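预算说明第六稿

第五稿被退回来的时候,财务只在页边写了一行字:“请说明为什么是两套。”

我把这行字抄进工作日志,然后打开设备清单。清单共三十七行,第一行是双臂工作站,第三十七行是桌面清洁布。按照Clalville园区的采购规定,同一科目下凡数量大于一的设备,必须逐项写明理由,清洁布除外。

现有的这一套工作站是从Jurnard租来的,六月到期。合同规定到期后有三种处理方式:续租、买断、退回。买断价按剩余价值计算,续租价按原价计算,退回则由承租方承担拆卸和包装。我做了一张表,把三种方式各自的两年总支出列出来。买断最低,但买断的前提是今年的资本支出里有这一项,而今年的资本支出表里,我们这一组填的是零。填零的人是我,当时的判断是租期足够。

租期确实足够做完原定的内容。原定的内容是抓取和放置,物件限于厨房玩具。后来增加了“整理”,再后来增加了“备餐”,每增加一项,桌上的东西就多一批,而机时没有增加。
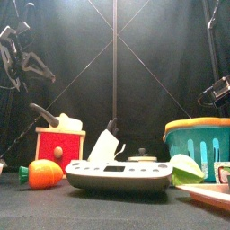

机时的算法如下。一天可用的时间是十小时,扣除开机自检、标定、换班和记录,剩下七小时多一点。一次完整的动作序列,从双臂归位到双臂归位,平均要三分十秒,复位桌面要一分四十秒。复位由人完成,速度取决于人是否疲劳。我在第三稿里写过“操作员疲劳系数”,审核意见是这个词在模板中没有对应科目,建议删除。我删了,把它并入“其他损耗”。

合同里承诺的交付量是2,000条有效序列。截至写这份说明的这天下午四点,系统里登记了391条,其中有一部分还要等复核。按现在的速度,租期结束时可以完成大约一半。这个数字我在第四稿里放进了正文,第五稿里移到了附录,第六稿里又放回正文,因为它是唯一能够回答“为什么是两套”的数字。

晚上我留下来做报价比对。

收到的报价有两份。一份是Jurnard的,设备型号与现有的相同,含安装,不含围布和框架。另一份是Zieliński的,臂展稍长,单价低一成二,但控制柜要另购,备件从下单到到货需要十一周。我把十一周换算成机时,再把机时换算成序列数,再换算成违约金。换算之后,低的那一成二就没有了。表格里这一格变成红色,是我设的条件格式,负数一律为红。

Pedside是两年前的项目,做的是床旁护理器具的递送,也是双臂,也是两家比价。那次选了便宜的一家。第五个月,一侧夹爪的减速器出现间隙,厂家答复说备件在途。在途持续了九周。那九周里我们用单臂继续做,所有需要双手配合的任务全部停下,项目结束时少交了三成。结项报告里关于此事写了两行,其中一行是“供应链因素”。我当时负责写那份报告,也负责选那一家。

第六稿里我没有提Pedside。我写的是:“建议将备件到货周期列为评分项,权重不低于单价。”

值班的同事走之前问我要不要关主电源。我说不用,我再看一轮。她把登记本放在门口的架子上,签了离开时间。走廊的灯是感应的,过一会儿就灭了。

我坐到操作位,调出当天最后一个任务的说明。说明只有一句话:“把需要切的放到砧板上,其余放回篮子。”这句话是需求方写的,没有列明哪些属于需要切的。操作员之间有过分歧。有人认为鸡蛋不需要切,有人认为煮过的鸡蛋可以切。我们向需求方发函询问,回函说由操作员按常识判断,并要求在记录中保留这种差异。于是差异本身也成了交付物,但在预算里它同样没有科目。
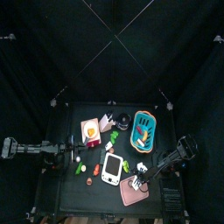
两套设备的理由,技术上可以写成三条,我最后只写了一条。一套设备停机时,全部工作停止;两套设备中的一套停机时,工作减半。其余的理由都可以从这一条推出来,审核的人如果愿意推的话。

然后是场地。第二套工作站需要同样的黑色围布、同样的框架、同样的桌面高度。围布按米计价,可以走耗材。框架超过了耗材的单件上限,要走固定资产,固定资产要贴标签,标签要等资产编号,编号要等本年度的编号段开放。我在进度表里给编号留了三周。桌子可以用仓库里的旧桌,需要垫高115毫米。垫高用的铝块,机加工间报了价,比一张新桌子便宜,但工期比买新桌子长。我选了新桌子,在备注里写明了差价和天数。

玩具食材单独列了一行。这一行在历次审核中受到的质疑最多。第二稿的意见是“是否可用实物替代”。我回复说实物会腐坏,形状不一致,每天都要重新采购,并附上了按月估算的蔬菜费用。第三稿的意见是“数量是否偏多”。我回复说磨损件需要轮换,附上了更换记录。第四稿以后没有人再问,但科目名称从“玩具”改成了“仿真操作对象”,不是我改的。

接近十一点,表格全部填完。总额比第五稿高出百分之四,高出的部分来自备件。我把两套夹爪指尖、一组减速器和四根线缆放进首批订单,与主机同时到货。按惯例备件应列入第二年,第二年的钱由第二年的预算出,报上去会好看很多。Pedside就是这样列的。

我在“风险说明”一栏写了三行,删掉两行。留下的一行是:“如本年度仅批准一套,建议同步调减交付量,并由批准方书面确认。”

这句话在提交前我读了几遍。它的语气比前五稿都硬,但里面没有一个词可以被要求修改。“书面确认”是模板里原有的说法,在第九页。

提交按钮按下之后,系统提示附件名称过长。我把“预算说明第六稿含两套工作站理由及备件”改成“预算说明六”,重新上传。系统给出回执号,预计审核时间为十五个工作日。我在进度表上往后数了十五格,落在租期到期前的第八天。Jurnard要求续租或买断须提前十天通知。

我又看了一遍合同,提前十天,没有写是否为工作日。

我打开邮件,给Jurnard的租赁部门写信,询问通知期限的计算方式,并请对方同时报一个月的短期续租价。信写完后存为草稿,早上八点再发。随后在设备清单末尾加了一行,第三十八行:短期续租,一个月,待报价。科目暂填“其他损耗”。

关主电源的时候是十一点二十分。我在登记本上签了时间,下一行已经有人用铅笔写好了明天的班次。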